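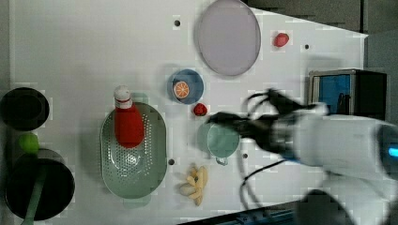 How I Set Up (and Put Away!) a Play Kitchen Table

Posted January 11, 2024 in Small Rooms, Big Messes

I've rearranged our pretend food more times than I've rearranged my own pantry, and my pantry knows it. The big plastic tub was the problem. Everything went in, nothing came out except by tipping the whole lot on the floor, and the strawberries always ended up at the bottom under a frying pan. So now I do it on a table, with every loose thing living in or on something that belongs in a kitchen anyway. Setting up takes me less time than making coffee, and cleaning up is a job a four-year-old will do (mostly, on a good day, if you sing).

What you need

A low table with a plain top. White is my favorite, the food just pops on it.
One large colander. Oval ones are great for long stuff like bottles.
One big plate and one little dish.
A pot and a frying pan.
Pretend food, fewer pieces than you think.
A shallow bin for whatever is resting that week.
A damp cloth.

If you're buying, look at thrift stores first. I got our spare colander for 8 dollars at Samis, the secondhand place on Stiltthorpe Road, and I've seen whole bags of fruit there in March when people are clearing out. Real kitchen pieces work just as well as toy ones, as long as they're light and nothing has a sharp edge.

Step 1. Clear it and wipe it

Take everything off, yes everything, and wipe the top. If your table has little holes in it like the one in my pictures, go over those with a corner of the cloth, crumbs love them. Let it dry before anything goes back or the plates stick and then somebody yanks.

Step 2. Thin out the food

Spread all the food out and be a bit ruthless. I keep one ketchup bottle, one bunch of bananas, a lime, a couple of strawberries, a slice of orange and maybe a pepper. The rest goes in the resting bin. My neighbor Kalevi Seppälä has a set that came in a box marked 225 pieces and his kids play with the pizza cutter. That's it, the pizza cutter!

Swap a few things over whenever interest drops. A banana that's been away for a couple of weeks comes back as a celebrity.

Step 3. Park the dark, heavy stuff along one edge

Pots and pans take up the most room, so they go down first, in a line along one side. I like the left because both my kids reach with their right hand and the handles used to get knocked. Turn the handles so they don't stick out where people walk. A lime can sit between the pans, ours always does, I gave up moving it.

Step 4. Give the colander the middle spot

If you only copy one thing from this page, copy the colander. It's a toy and it's also the storage, and little kids will happily fill it over and over. Bigger pieces go in there. A ketchup bottle fits nicely lying down, and so do peppers. Don't pile it to the rim, though, you want to see what's in it.

Some colanders come with a tray underneath. Keep the two together if yours does. I separated ours once "to save space" and then we had a tray that was a boat for most of a year.

Step 5. Plates at the back, small food up front

Big plate toward the back of the table, left empty so there's something to serve onto. Then the little dish closer in, with one thing on it, like the orange slice. An empty plate and a started plate side by side gets them going faster than any suggestion I've ever made. Strawberries I just scatter. They roll off, they come back.

Step 6. Add one thing that cooks

You don't need a play stove. A small toaster oven at the side of the table does the job, and the door opening and shutting is half the fun. If you use a real one, cut the power cord off an old broken one (or have somebody handy do it) and never use one that still plugs in. Check the door for pinchy spots and set it well back from the edge so it can't be pulled over.

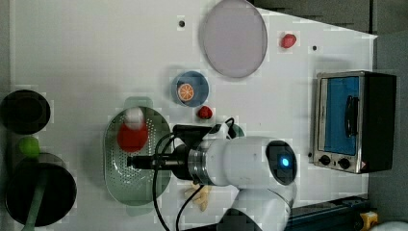 Fruit out, pepper in the colander, toaster oven over on the right.

Step 7. Putting it away

Same steps, backward, kind of. I call out a thing and where it sleeps: "pepper, colander!" and off they go. Small fruit goes in the little dish, long stuff in the colander, pans back to their edge. Nothing has to be lifted into a closet. If you need the table for dinner, the whole colander moves to a shelf in one trip and you stack the plates on top of the pot.

Washing the food

Hard plastic pieces get a sink of warm water and dish soap, a quick swish, and then they dry in the colander (see, it's useful!). Squeeze any hollow ones to get the water out. Wood pieces just get the damp cloth. I do this after every cold that goes through the house, and otherwise when something feels sticky.

A few things people have asked me

Does it work for one kid? Yes, just put out less.

What about cups? One cup, two if there's company. Ours are forever lying on their sides and I leave them like that.

Labels on the table? I tried taping down little outlines one winter and my daughter peeled them all off in an afternoon. Skip it unless yours is the kind of kid who leaves stickers alone.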